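Left arm drops out mid-task, ring still green

rdrummond
Posted 14:20
Hi all, bit of a moan and a plea. I've got a two-arm bench setup at Fosidby and the left arm keeps going dead on me partway through the straw job. No fault on the screen, it just stops answering and ignores the gripper command. I've had it 9 times since March. The right arm carries on as if all's well, and that's what worries me, as it's usually holding a cup at the time!

I've swapped the power supply and reloaded the settings. Same again.
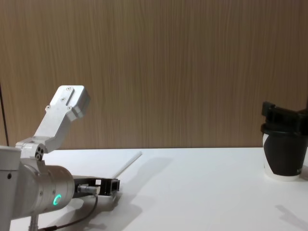
Left arm down by the white stick, right gripper on the cup. Green ring lit on the left joint.

efthymia_l
Posted 14:52
Look at the thin black cable by the gripper. It curves back under the joint housing, and I'd bet it gets tugged when the arm reaches out. Mine did exactly that after some 3000 cycles. Wiggle it (arm stopped, please) and watch the connection log.

Prarkska
Posted 15:10
Don't agree, sorry. A bad gripper cable would lose you the gripper, but the whole arm going quiet sounds like a timeout. Mine was set to 200 ms and I doubled it. Fine ever since.

efthymia_l
Posted 15:31
And if it's a loose wire you've just hidden it for longer. I wouldn't touch the timeout until the cable's been checked. Rory, does one arm stopping not stop the other? I'd sort that first, whatever the cause.

rdrummond
Posted 17:43
No, they're on separate stops, fair point. I'm linking them tonight before I run anything else. Cable after that, then I'll try the timeout.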